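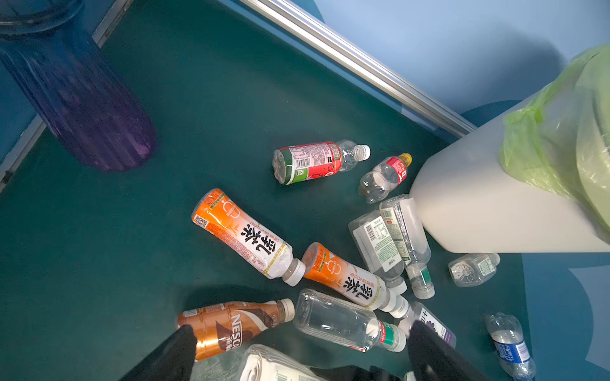

A plastic drink bottle is made of at least two materials, and often three. The body is one kind of plastic. The cap is another. The label is a thin film or a piece of paper, held on by glue or by its own tightness. When a bottle is empty, each of these parts can still be used, provided it gets to the right place.

## What the body is made of

The clear part is usually PET, short for polyethylene terephthalate. You say it "polly-ETH-uh-leen TER-uh-THAL-ate." PET is light, it does not crack easily, and light passes through it. Look at the bottom of a bottle and you may find a small triangle of arrows with the number 1 inside. The number 1 stands for PET.

PET starts as small pellets. The pellets are melted and shaped into a thick tube called a preform, which looks like a test tube with a screw top. The preform is heated, placed in a mold, and filled with air under pressure. It stretches until it touches the sides of the mold. The neck does not stretch, so the plastic there stays thicker. Squeeze an empty bottle at the middle and then at the neck to feel the difference.

## What the cap is made of

Caps are made of a different plastic, often polyethylene or polypropylene. Both of these float in water. PET sinks. A recycling plant uses this fact to separate them: the bottles are cut into flakes, the flakes go into a tank, the cap pieces rise, and the body pieces go to the bottom.

The color of a cap makes no difference to whether it floats. A white cap, a yellow cap, and a red cap can all be the same plastic with different coloring mixed in.

## Reading the label

A label usually has a barcode. A barcode is a row of dark and light bars that a scanner reads as a number. The store uses the number to look up the product and its price. Near the barcode there is often small print listing the ingredients and the volume. A bottle marked 500 mL holds half a liter, so two of them fill one liter. 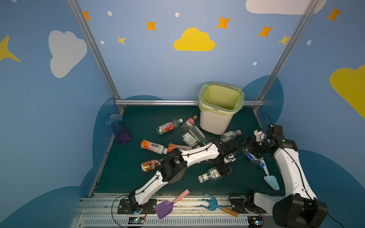 ## Picking up a floor of bottles

Bottles are round, so they roll. A bottle on its side can move a long way if someone kicks it, and a person who steps on one can fall. Pick them up before doing anything else on that floor.

1. Put the trash can close to the bottles. If it has a bag, fold the rim of the bag over the top edge of the can.
2. Move anything breakable, such as a vase, out of the way. Ask an adult if it is heavy.
3. Check each bottle for liquid. Pour leftovers down the sink.
4. Squeeze the air out and screw the cap back on, if your town's rules allow caps.
5. Drop the bottles in one at a time.

If the bottles are going to recycling, find out whether your town accepts them in a bag. Many towns want them loose, as thin bags can wrap around the sorting machines.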